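Hedegaard Dance to Bring "Gravley" to Gurkstead in October

Jul 12, 2019

GURKSTEAD - Hedegaard Dance will open its fall season in October with the first full staging of "Gravley," an evening-length work by choreographer Volker Voß set to new music by Onyekachi Ugwu. The company confirmed the run this week and put tickets on sale at the same time.

The piece will be performed at the Esora Theater, which reopened last winter after repairs to its stage floor. It has 300 seats, all on one level. Three evening performances and one matinee are planned.

Voß began work on "Gravley" two years ago as a short duet for a studio showing. He kept adding to it, and the version coming to the Esora runs 80 minutes with an intermission. It has a cast of 11 and four live musicians, who sit at the side of the stage and are in view the whole time.

The title comes from a farm road where Voß spent summers as a boy. There is no story as such. The first half follows the course of one working day, from getting up in the dark to the evening meal. The second half goes through the same day again with the order of the dances changed and the music played at a slower pace.

"People ask me who the characters are, and I don't have names for them," Voß said. "They are a household. Some of them get along and some of them don't."

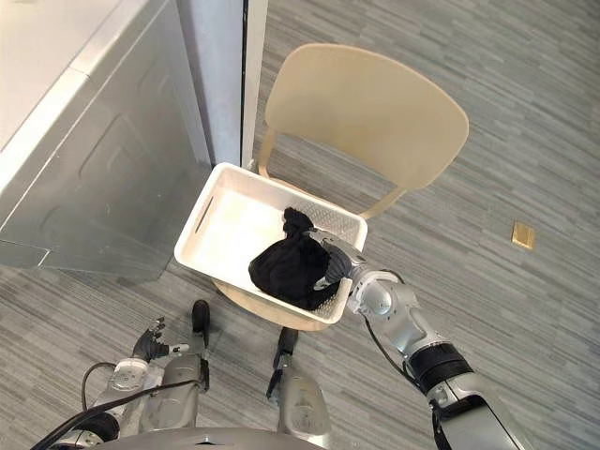
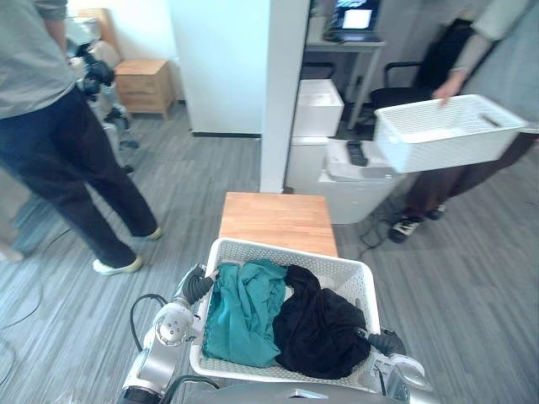
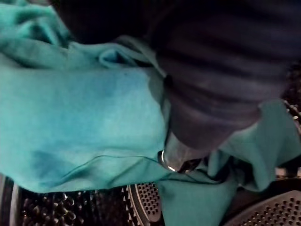 Ugwu wrote the score for cello, clarinet, accordion and hand drums. She worked from rehearsal recordings at first, then moved into the studio with the dancers in the spring and rewrote most of the second half there. A long section for solo clarinet was cut. The accordion part grew, and now carries the closing dance almost by itself.

"I had written something very busy," Ugwu said. "Volker asked me to come and watch the dancers breathe for a morning. I went home and took out a lot of notes."

This is the second time the two have worked together. Their earlier piece, a quartet, toured to small theaters and was well received, though it was never performed in Gurkstead.

Most of the cast will be familiar to local audiences. Two dancers are new to the company this season and will make their first appearance in the October run. The opening solo will be shared between two performers on alternate nights.

Costumes are plain work shirts and skirts in gray and brown. The set is a single long table that the dancers move, climb on and finally carry off. Lighting is kept low for much of the first half, and the theater advises that latecomers will not be seated until the intermission.

An open rehearsal will be held at the Esora the week before opening night. Admission is free, but places have to be booked through the box office. Voß and Ugwu will take questions from the audience afterward.

Tickets for the evening performances are $30. The matinee is $25. Students with a valid ID can buy any unsold seat at half price starting an hour before curtain. Seats for wheelchair users and their companions are in the front and back rows and should be reserved by phone.

The company also plans a beginners' movement class led by members of the cast on the morning of the matinee. No dance experience is needed, and participants should wear clothes they can move in. The class is open to ages 14 and up, and sign-up begins in September.

After Gurkstead, "Gravley" will travel to two other theaters in the region. Those dates have not been announced.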